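To: workshop list
Subject: Re: Silver tower, grey plate on the ribbed side
Time: 16:41

On the silver tower, the list member at Notton wrote:

> I have the same ribbed chassis here and want to refit the grey plate
> before the board goes back in. Two questions.
>
> 1. Does the plate go in line with the long rail, or square to the ribs?
> On mine the ribs run at a slant to the rail, so it can't be both.
>
> 2. Which features should I use as a reference? The Hourani sheet shows
> a plain rectangle with no tabs drawn on it at all.
>
> I would also like to know if anyone has kept the Demau screws. My bag
> has 5 in it and I think that is short.

Taking these in order.

1. In line with the rail. Ignore the ribs. They stiffen the panel and they make a poor datum, as the slant is easy to misjudge under a bench lamp. The bare metal throws back a lot of glare and the grooves seem to shift when you move your head. Put a straight edge on the long rail and work from that.

2. Use the raised tabs on the face of the plate. They are the same grey as the rest of it and easy to overlook in poor light. The small tabs at the lower edge are a second check. I would not measure from them, as they are thin and on my spare one is bent by 2 mm.

Plate against the ribbed metal, two views:

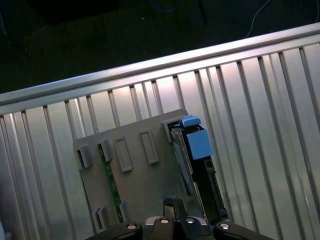
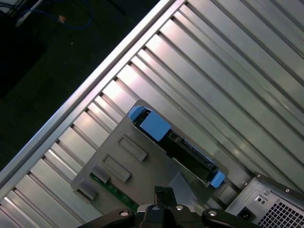 The Hourani sheet is wrong on this point and has been for at least two issues. The outline is fine but the detail was left off. I have pencilled the tabs on to my copy and can scan it if there is interest. The sheet also gives the plate length along the wrong edge, so check yours with a rule before you drill or file anything.

Order of work, as I do it:

Lay the tower on its side on a mat, with the ribbed wall underneath.
Move loose cables clear of the rail. A cable trapped under the plate will hold one corner up and you will blame the tabs.
Wipe the ribs along their length with a dry cloth.
Set the plate down without screws and line it up with the rail.
Check both ends of the plate against the rail. If they differ, lift it and start again. Do not slide it, as it marks the metal.
Fit the screws finger tight, check again, then tighten.

On the Demau screws: I have a part bag and can post some. They are the short ones with the fine thread. The Kesance screws look the same in the hand but have a coarser thread and will start to bite before they jam. Please do not force them. If your 5 came out of a Kesance bag, keep them for something else.

One question back to Notton. Is your rail rounded along its length, or does it have a flat on top? I have a note of an older version with a flat, and on that one the straight edge needs a packing strip under it.

--
Workshop list. Please trim quoted text when replying.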